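Codura Publishes Full Maintenance Routine for the Motus Two-Arm Cell, Simulated Half Included

SFEIR, 16 November 2023 – Codura today released the complete setup and upkeep routine for Motus, its two-arm tabletop cell. The document has 104 steps. The first draft had more, but several of them were the same step written by different people in different moods.

Motus exists twice: as hardware on a bench in Sfeir, and as a simulated cell in Skinero, the company's rendering and physics package. Both are serviced on the same schedule. Software does not wear, but it drifts. In May, a wrist offset was corrected on the real right arm and left alone in the simulated one, and the two cells spent a week disagreeing by 2 millimeters about where a plate was. Each was very sure of itself.

Under the new routine, the hardware gets a joint inspection every 350 operating hours. Wrist fasteners are checked for torque, finger cables are re-tensioned, and both arms are sent home and measured again. The new offsets are then entered in Skinero before anyone is allowed to go to lunch.

The simulated cell is then put through 2,000 grasp attempts on a fixed set of tableware. Any change in finger contact is traced to a joint, a friction value or, more often than the team would like, a typing error. Results go in the same logbook as the grease.

The routine also covers hand replacement, collision shell settings for the forearms, and what to do when one arm is asked to work across a dish while the other has nothing to do. (Park it clear of the rim, fingers open, and leave it there.)

The routine is free to download for Motus owners. A shorter version is planned. It was also planned last year.
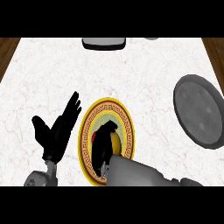

Codura | Cell Setup and Maintenance Team

Motus in Skinero: right hand down in the patterned plate, left hand raised alongside.

Press inquiries and corrections to step numbering may be sent to the team through the Codura website.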